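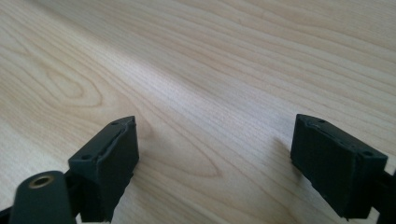 4. 天板のお手入れと日々のお付き合い

このたびはLirkidowテーブルをお迎えくださり、ありがとうございます。明るい色の天板は木目の表情がゆたかで、一台ごとに流れ方が違います。どうぞ末永くかわいがってあげてくださいね。

4-1 ふだんのお掃除

1. 天板の上のものをいったん別の場所へ移します。
2. やわらかい布をぬるま湯に浸し、固くしぼります。
3. 木目の流れに沿って、端から端までゆっくり拭きます。力はいりません。
4. 乾いた布でもう一度、同じ向きに拭き上げます。

注意:研磨剤入りの洗剤やメラミンスポンジはお使いにならないでください。つやにむらが出ることがあります。

4-2 ものを置くとき

1. 金属の枠や角のあるものは、引きずらず、両手で持ち上げて動かします。 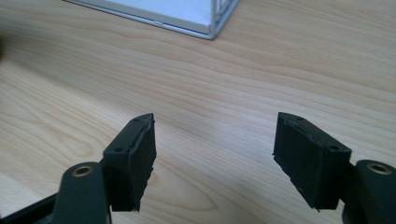
2. 長く置いたままにするものは、月に一度ほど場所をずらしてあげてください。日の当たり方の差で、下だけ色が違って見えることがあります。
3. 熱いお鍋や湯のみの下には、必ず鍋敷きやコースターを敷きます。表面の温度は60℃までが目安です。

メモ:小さなすり傷が気になるときは、別売りのお手入れセット「Osei」(50 ml入り)をお試しください。まず目立たないところで色合いを確かめてからお使いいただくと安心です。

4-3 脚のねじの確認

お使いはじめからひと月ほどたちましたら、付属の六角レンチで脚のねじを軽く締め直してください。締めすぎると木を傷めますので、手ごたえを感じたところで止めます。

(2025年4月9日改訂)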